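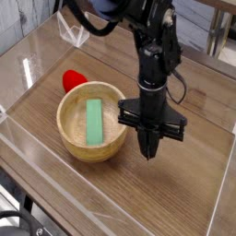
*Posted by the Zilville bench, in May · filed under Wood, Bowls*

I have kept a round wooden bowl on this table long enough to have opinions about the finish. It is light in color with a thick rounded rim, and the grain lines show on the inner surface as well as the outer wall. The mint-green piece lives in it lengthwise, front to back. The red plush goes behind the bowl, because it sheds and I don't want fuzz in the basin.

The bowl came from Hokel, item 1326, bought unfinished. I gave it 2 coats of Bañuelos oil, thinned for the first and straight for the second, then left it overnight on a rack. Gavell sells a wax that goes on faster, but on a shallow bowl it collects where the wall meets the base and has to be scraped out – a dull job with a plastic card.

Before the first coat I sanded the inside by hand to 264 grit, or whatever the sheet really is; that was the number stamped on the back. Going with the rings works better than going across them. Cross scratches don't show until the oil is on.

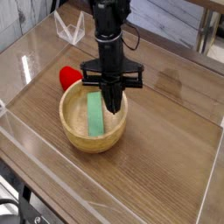

The rim needed a separate pass. It gets handled more than any other part, so it dulls first, and I re-oil it alone when it starts to feel dry. A folded rag and 50 drops is too much. Half that covers it, and the excess has to come off before it turns tacky.

The tabletop gets the same oil once a year – next round is due after the summer.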